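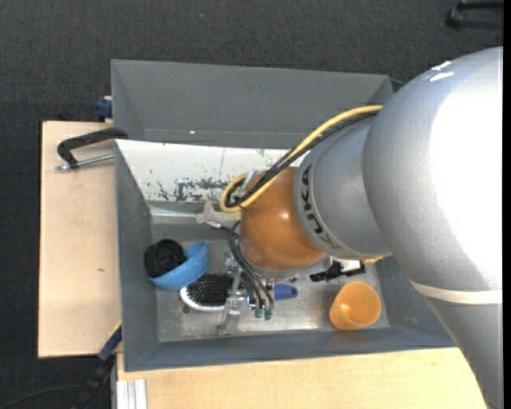
Gullindale Civil Nuclear Trade Briefing

Updated May 26, 2023

A reference guide for suppliers and lenders working on reactor export agreements. It covers liability rules, fuel supply terms and safeguards inspections, with a separate entry for each pair of countries.

Format: printed binder or PDF, 100 pages
Agreements covered: 59, signed from 2000 on
Outlook section: planned reactor orders to 2030
Updates: one supplement each January, included for the first year

The binder ships from our Zurnbridge office. PDF orders are sent by email after payment clears. Site licenses are priced by number of readers.

We use cookies to remember your cart and count visits. Accept | Manage settings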